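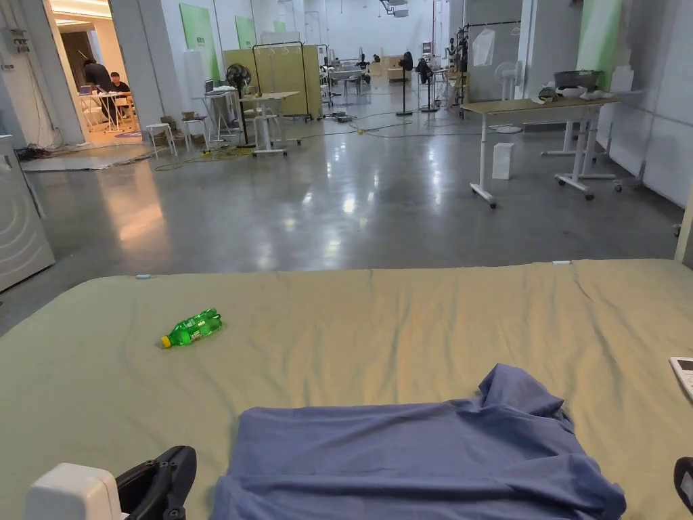 Residents of the Akstead district have told the housing office that the new quiet-hours rule came with too little notice, and one tenant wrote that a household working nights "cannot rearrange its sleep on the strength of a card in the lobby." The letter is among the written comments received since the Trivgate Housing Authority published its draft policy on noise in shared buildings.

The draft would set a single quiet period, from 10 p.m. to 7 a.m., for all 2,980 apartments managed by the authority. At present, each building follows the hours printed in its own lease, and these differ widely. Tenants at Foley Court are asked to keep noise down from 11 p.m., while leases in the older Akstead buildings give no hours at all and refer only to "reasonable conduct at night."

The authority said in a statement that the differences had made complaints hard to settle, particularly where neighboring buildings share a courtyard or a parking area. A common rule would allow staff to handle reports in the same way across the district.

Under the draft, a first complaint would lead to a written notice and an offer of mediation. A second complaint within the same lease year would bring a meeting with the building office. The draft does not provide for fines. Eviction for noise would remain subject to the existing lease terms and to review by the housing court.

Much of the comment so far concerns daytime sleep. The letter from Akstead asked that tenants who work overnight be able to register their hours with the building office, so that repair crews, deliveries and grounds work could be scheduled away from their bedrooms where possible. It also asked that leaf blowers not be used before noon on the courtyard side. Several other tenants made similar requests, and one proposed a sign-up sheet for each stairwell.

The authority replied that it could not promise quiet during the day, when most maintenance is carried out, but that it would consider a register of night workers as an addition to the policy. Any such register would be voluntary. Information about working hours would be held by the building office and would not be shared with neighbors.

Comments were also received from parents of infants, who asked whether crying would be treated as a complaint. The authority confirmed that it would not. Ordinary household sounds, including footsteps, running water and the care of children, are listed in the draft as exempt at all hours. Washing machines and dryers inside apartments are not exempt and would fall under the quiet period. Shared laundry rooms would close at 9:30 p.m., half an hour later than they do now at Foley Court.

A separate section deals with building work. Contractors would be required to post notice 2 days before any drilling or floor work, and to give the name of the firm and a telephone number. The requirement would apply to the window replacement planned for the Prisetti Street buildings, where 27 apartments are to be refitted beginning in September. Tenants there had asked for a longer notice period. The authority said the posted notice would be a minimum and that a full schedule for Prisetti Street would be mailed to each household before work begins.

The draft also asks building offices to record where sound travels most easily between apartments. Floors and party walls in the Akstead buildings have not been tested for sound since they were converted from offices, and the authority has requested a price for a survey. No decision has been made on added insulation, and the cost is not included in the current budget.

Copies of the draft are available at the Foley Court office and at the Akstead branch library, in large print on request. Written comments may be left at either location or mailed to the authority, marked "Quiet Hours." Tenants who have already written do not need to write again, and their comments will be included in the report on the draft.

The comment period closes at the end of August at 5 p.m. If adopted, the rule would be added to new leases first and to existing leases at renewal. Until then, the hours stated in each current lease remain in force.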